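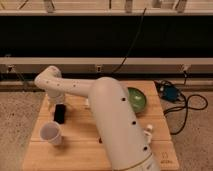 I swore I wouldn't buy any more dolls' house furniture after December. Then I went to the toy fair at Tilness and came home with a kitchen dresser, 3 tiny rugs and a bath with feet.

The hall had 651 tables this year, so wear proper shoes! I started with the Sutherland stand, where the dressers were lined up by size and I lost a good half hour opening drawers (they all open, even the little spice ones). The painted ones were lovely too, but my front room wallpaper is busy enough already. 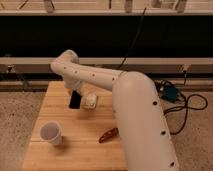 The bath came from Kusuto, who make everything to one-twelfth scale and will swap a piece if it doesn't fit up your stairs. I nearly bought the matching basin as well - it's on my list. Prices were up to a third lower than I've seen on Tradeo, where I usually do my late-night browsing, and you get to hold things first.

The next fair is on 24th July, same hall. I'll be the one at the front of the queue with a tape measure and a drawing of my landing.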